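How many demos before I change the background?

posted by Turach, December 2021

I have a two-arm setup at home and I'm collecting teleop demos for a pick and sort task with snack bags. So far I have 400 episodes, all shot in one booth with plain gray walls. My policy does fine in that booth and falls apart when I move it to the kitchen table. Do I need to start over with different walls and floors, or can I keep what I have and add to it? I don't really want to throw away a month of evenings.

Larkby

Don't throw anything out! I was in the same spot in July - a big pile of episodes, all on the same backdrop, and a policy that got lost as soon as I changed the tablecloth. I kept the old stuff and mixed in new sets with loud wallpaper and a different floor sheet each time. I do 20 episodes, swap the walls, shuffle the bags, do 20 more. Peel and stick wallpaper is fine, just get it flat so there's no shine off the bubbles.

Couple of things I'd do from the start if I had it to do over. Write down which wallpaper and floor go with which episodes, because sorting that out later from thumbnails is miserable. Leave the camera bolted where it is while you change the walls, then move it as a separate step. And hold back one whole background for testing, never train on it. I ended up with roughly 1,000 episodes and the kitchen table finally worked (mostly, it still hates foil wrappers).

Mendoza

just get more data. i have 3,000 and its fine

Tandadow

Agree with Larkby on keeping the old set. I'd add that the bags matter as much as the walls. Mine were always face up and neatly spaced, so the arms had no idea what to do with one tucked under another. Now I let them overlap and stand one up if it'll stay. Also go slow when both grippers work close together, jerky demos teach jerky arms. My current booth:

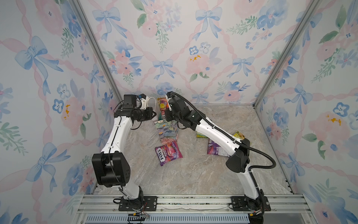
Bows and roses wallpaper, marble-pattern floor, six bags.

The floral is busy, so I shoot it in short sessions and go back to a plain wall for the next batch. If you try one like it, check your wrist cameras too. I only looked at the fixed view for the first week and one wrist camera was badly out of focus the whole time, so that week got redone.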